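Stand-up collar

A stand-up collar, also called a standing collar or band collar, is a collar that rises from the neckline of a garment and does not fold over. It is made of one strip of fabric, or of two strips sewn together, and is attached to the body of the garment at the neck seam. The height can be anything from a narrow band to a tall collar that touches the chin. Stand-up collars are used on shirts, jackets, uniforms, dresses, sportswear and base layers.

Name

In everyday speech the terms "stand-up collar," "band collar" and "mock neck" are often mixed. In pattern making they are kept more separate. A band collar usually has an opening at the front, with a button or without. A mock neck is closed all around and is pulled over the head. A turtleneck is taller and is folded down on itself, so it is normally treated as a different type.

History

Standing collars were known in many parts of the world before modern tailoring. In China and Central Asia they appeared on robes and coats, where they protected the neck from wind. In Europe, high collars were worn by both men and women in the sixteenth century, and the large ruff grew out of the small frill at the edge of such a collar.

During the eighteenth and nineteenth centuries the standing collar became common on military coats. It was often made stiff with canvas or leather, and soldiers in several armies complained that it was hard to turn the head. In civil dress of the nineteenth century, the detachable white collar was starched and fastened to the shirt with studs. It could be washed separately from the shirt, which saved work in the household.

After the First World War soft folded collars replaced the stiff ones for daily wear. The standing collar stayed in formal evening dress, in the clothing of some clergy, in school uniforms in parts of East Asia, and in the kitchen jacket.

Construction

The pattern of a stand-up collar begins with the measure of the neckline. If the strip is cut fully straight, the collar stands away from the neck at the top. If the strip is curved upward at the ends, the top edge becomes shorter than the bottom edge and the collar lies closer to the neck. The amount of this curve is called the spring in some textbooks, and it is usually 2 cm or less at the front end.

Woven collars are normally supported with interfacing between the outer and inner layer. Collars of knitted fabric are often made without it. They are cut a little shorter than the neckline and stretched during sewing, so that they pull in toward the neck. The workshop manual of the Flostum pattern school gives a finished height of 4 cm as a good starting point for an adult knitted collar, and advises to test the stretch of the fabric before cutting.

Decoration

Because the collar is near the face, it is a common place for decoration. Uniform collars carry badges, piping and marks of rank. On festive dress, embroidery may run along the whole band. In modern casual clothing, words and brand names are knitted into the collar or printed on it. The lettering must be placed with attention to the curve, and a print on stretch fabric needs an ink that does not crack when the garment is pulled over the head.
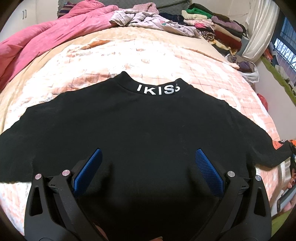
Black long-sleeved garment with white lettering on the stand-up collar.

Care

Printed knitted collars are best washed inside out at a low temperature. A stiff collar should be ironed from the ends to the middle, first on the inner side. Garments with a tall collar keep their shape better when they are stored folded, as a hanger can stretch the neck opening.

See also

Collar (clothing)
Neckline
Ruff
Turtleneck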